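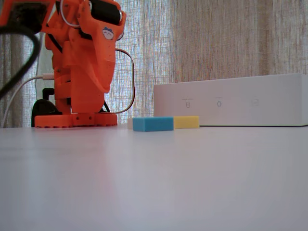 *Fig. 6: The Fendamley arm on its base plate, with blocks set out to the right.*

## Part 3: First moves and your first pick-up

Your arm is printed, bolted together and standing on a table. Well done! That was the long part, and now comes the fun one (I still get a kick out of it every time a new arm wakes up and lifts its head).

This part of the guide takes you from plugging in to picking up a block. Set aside an evening. If you're building in the shared workshop at Dandalstead, use one of the benches along the wall, where the power boards are.

You'll need:

- the finished arm from Part 2, with the gripper fitted
- the power supply and data cable
- a laptop with Seneviratne Control installed
- a few small blocks in different colours
- two clamps, or four strips of the heavy double-sided tape
- a pencil and some masking tape

> **Caution:** Find the power switch before you do anything else, and keep one hand near it for the whole of this part. The arm doesn't know where your fingers are. Tie back long hair and take off anything dangling.

### 3.1 Fix the base and sort the cables

1. Put the base plate flat on the table and press down on each corner. If it rocks, go back to Part 2 and check for a stray blob of plastic underneath.
2. Clamp or tape the plate down. A loose arm will tip itself over on a fast reach, and it's a heartbreaking noise.
3. Plug in the data cable first, then the power. Leave the switch off.
4. With the power still off, move every joint by hand through its full range. Go slowly and watch the wires as you do it. Each one needs enough slack to bow outward and come back without pulling tight.
5. If a wire goes tight at any point, pull a bit more through from the joint below and try again.

> **Note:** Big loops look untidy. Leave them big anyway for now. You can tie things down in Part 5, once you know how far your arm really travels.

### 3.2 Wake it up

1. Fold the arm into its rest pose by hand, with the gripper closed.
2. Switch on. You should feel the joints stiffen a little.
3. Open Seneviratne Control and press **Find arm**. Every motor should show up in the list on the left. A missing one is almost always a plug that isn't pushed all the way home.
4. Set **Top speed** to 400. The slider goes up to 3000, and yes, you'll be tempted.
5. Press **Learn limits** and follow the prompts, moving each joint to one end and then the other. Readings run from 0 to 4000. If a joint jumps from one end of that scale to the other in the middle of its swing, its horn has gone on in the wrong spot. Switch off, take the horn off, centre the motor and refit it.
6. Save the file under your own arm's name. Two arms built from the same parts will never have quite the same limits, so don't borrow a mate's file.

Have a play with the sliders before going on! Tilt the wrist, swing the base a bit left and right, open and close the gripper. You'll learn more about how the joints work together in ten minutes of this than from anything I can write down.

### 3.3 Line up on a block

Start with one block well inside the arm's reach. Choose a block that's narrower than the open gripper, with room to spare on both sides.

1. Mark a small cross on the table with masking tape and pencil.
2. Stand the block on the cross, flat sides facing the fingers. Move any others out of the way if the fingers are likely to bump them.
3. Open the gripper fully.
4. Bring the arm down in small steps using the **Nudge** buttons. Stop as soon as the tips are low enough to go either side of the block.
5. Check the gap on each side. It doesn't have to be perfectly even, but neither finger should be pushing on the block yet.

Open fingers on either side of a pink block:
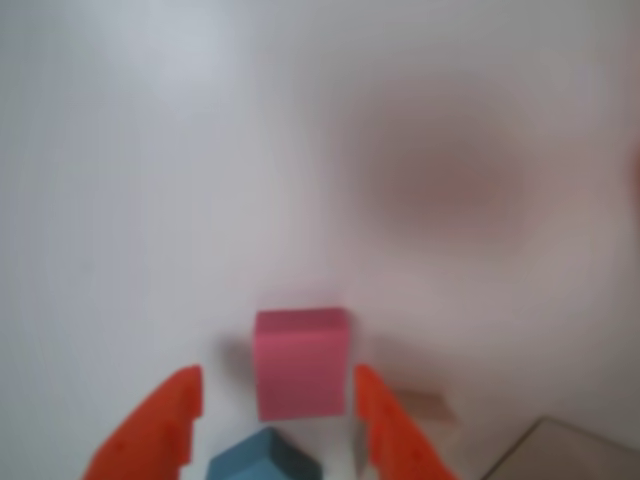
### 3.4 Close, lift and put down

1. Set **Grip** to its lowest notch and press **Close**.
2. Nudge upward. If the block stays behind, go up one notch and try again.
3. When the block comes up with the arm, stop and have a little cheer. You've earned it.
4. Lower it back to the cross and press **Open**. Wait until the fingers have stopped before you move away.
5. Press **Save pose** at each stage: above, down, closed, lifted.
6. Play the poses back in order, still at the same low speed.

> **Caution:** Don't leave the gripper squeezed shut on something while you go and put the kettle on. The small motor in there gets hot quickly when it can't move. If you smell warm plastic, switch off.

When single blocks are working well, set out a row. Mixed colours make it easy to keep track of which pose belongs to which block. Name the poses by colour as you save them.

Watch what's behind the row, too. A box at the back of the table is fine as long as it's outside the swing of the arm. Run the base joint slowly from side to side with the arm stretched out, and you'll soon see what it can reach.
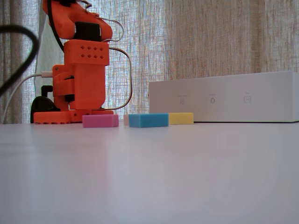 A builder from the Curbridge group wrote in to say that saving a separate "above" pose for every block was the change that finally got a whole row working. Going straight from one block to the next had kept knocking over the one in between, and lifting clear first fixed it on the next run. The same builder suggests leaving a finger's width between blocks until you trust your poses.

Great tip, and it's now part of the standard routine:

1. Load the routine called **Row** (number 49 in the list).
2. Swap in your own "above" and "down" poses for each colour.
3. Run it once with nothing in the gripper's path, to check the swing.
4. Set out your blocks and run it again.
5. If the fingers come down too far to one side, fix that one pose and save. The others can stay as they are.

### 3.5 Before you switch off

Bring the arm back to its rest pose and support the upper part with your hand as you turn off the power. The joints go slack straight away, and the gripper can drop hard onto the table. 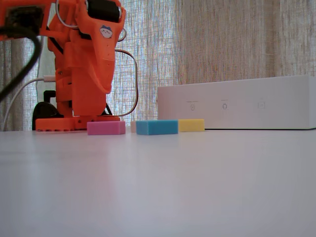
*Fig. 9: Gripper tip held just above the table, behind the row. Support the arm at this height before cutting the power.*

Unplug the power before the data cable. Check the screws in the upper arm after your first evening, as a few may want another quarter turn. Part 4 covers recording longer moves by hand.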